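Surnville : le club de lecture a enfin une table, il lui reste à trouver des lecteurs

Le cercle de lecture de Surnville a pris possession samedi de sa nouvelle salle, à l'étage de l'ancienne graineterie Cosari. L'événement était attendu depuis mars de l'année dernière, époque à laquelle la précédente salle avait été rendue au cours de poterie, qui l'a gardée.

Le mobilier se résume pour l'instant à une table en bois clair installée près des fenêtres, objet de 16 messages échangés entre la mairie et l'association, dont quatre sur la seule question de savoir dans quel sens elle passerait dans l'escalier. Elle est passée dans l'autre sens. Pour s'asseoir, on dispose d'un fauteuil de bureau à roulettes, avec appui-tête, dont le confort suscite déjà des vocations de président de séance.

Côté fonds, 447 volumes ont été promis par la succession Aigner. Ils attendent toujours dans un garage, l'étagère commandée chez Dotness ayant été livrée sans ses vis. Un exemplaire relié de rouge a donc reçu la charge de représenter la littérature.
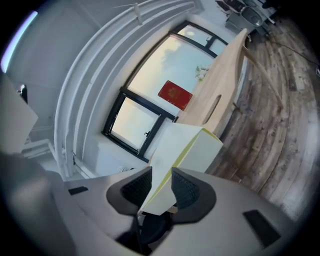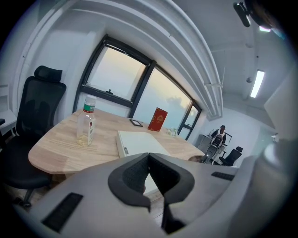

Près des fenêtres, samedi. Le livre rouge assure la permanence.

« Les gens entrent, ils regardent le ciel, ils disent que la lumière est belle et ils redescendent », résume Ayodele Onyeka, qui anime le cercle et en tient aussi la caisse, laquelle contenait samedi soir 274 euros. La somme devait servir à l'achat de lampes. Il est maintenant question de rideaux, deux adhérents ayant fait valoir qu'on ne peut pas lire face à une telle lumière, deux autres qu'on ne peut pas lire dans le noir. Le vote est renvoyé à la prochaine réunion.

Le programme de la saison, lui, a été adopté sans heurt. Un roman par mois, une soirée de poésie en mars et une séance de lecture à voix haute ouverte aux enfants, à condition qu'ils viennent avec quelqu'un capable de les ramener. Les polars ont été admis après une discussion assez vive. Les ouvrages de développement personnel restent à l'étude, de même que la proposition d'autoriser les membres à parler d'un livre qu'ils n'ont pas terminé, pratique déjà très répandue.

Reste le chauffage. La mairie assure que le radiateur de l'étage fonctionne et que le bruit qu'il produit en est la preuve. Un technicien doit passer avant l'hiver pour confirmer ce diagnostic. D'ici là, les adhérents sont invités à garder leur manteau, ou à choisir des romans qui se passent au Sud.

Les séances ont lieu le samedi à 17 heures, entrée par la cour. L'adhésion est gratuite pour les moins de seize ans et à prix libre pour les autres, le mot « libre » ayant été souligné deux fois sur l'affiche par une main inconnue. Les personnes disposant d'une chaise pliante peuvent l'apporter. Celles qui disposent de vis aussi.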